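The Round Table: A Small Study of a Shared Room
Student project report, Lelham, 19 Aug 2023
Trinidad Abella, Bienvenido Yap and Rozália Paulík

Print this page | E-mail this page

1. Why we chose this subject

In our shared room there is one round table, and six of us use it. We eat there, we read there, and we leave things there. In December we quarrelled a little about the mess, and Milagros Sarmiento proposed that we make it our project. We wanted to learn which things stay on the table, and where they go when a person needs the space.

2. Method

For three weeks we kept a notebook beside the door. Everyone who put down a thing or took it away had to write one line. At the end we had 177 lines. Some of them were difficult to read, and Bienvenido copied all of them into a table by hand. 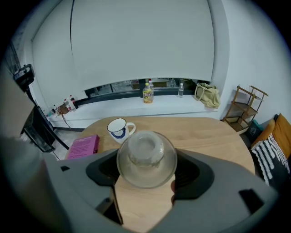
Drinks gave us the most work. In the notebook a drink is often written as "moved", without the place to which it was moved. We think the place is usually the window sill. It is long, it is near, and it accepts the bottles that do not fit between the cups and the papers. The one with the yellow label is a good case: it stands on the sill below the blind, while the mug with the blue pattern stands on the table. We therefore made a rule that the sill counts as a part of the table.

3. What we found

Cups stay for a short time, because their owners want them again. Books and boxes stay much longer. The round shape is also important. On a table with corners each person has a side, but at ours it is not clear whose part is whose, so people do not like to touch the things of another person.
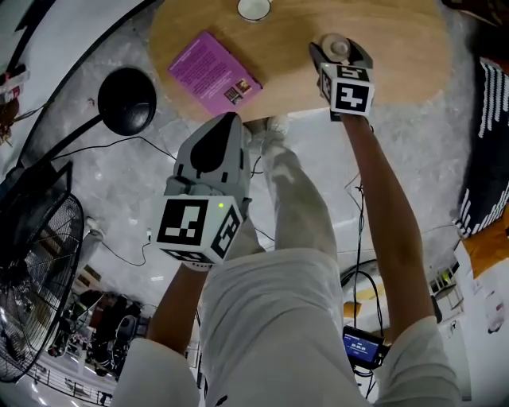
For this reason we tried a second rule in the last week. Reading matter should lie on one side only, and small things with a lid should be closed before they are put down. Rosalinda Pangilinan forgot the rule twice and wrote it in the notebook herself, which we appreciated. 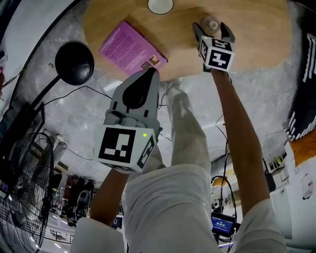 Figure 3. Purple book and small bottle on the round table.

4. Problems and next step

Our notebook shows only what people remembered to write. We did not ask visitors to write anything. We would like to repeat the study with a low shelf beside the lamp, if the room allows it.

400 views | 6 comments | 3 shares
Contact: Pundico student projects, Lelham
© Pundico. Back to top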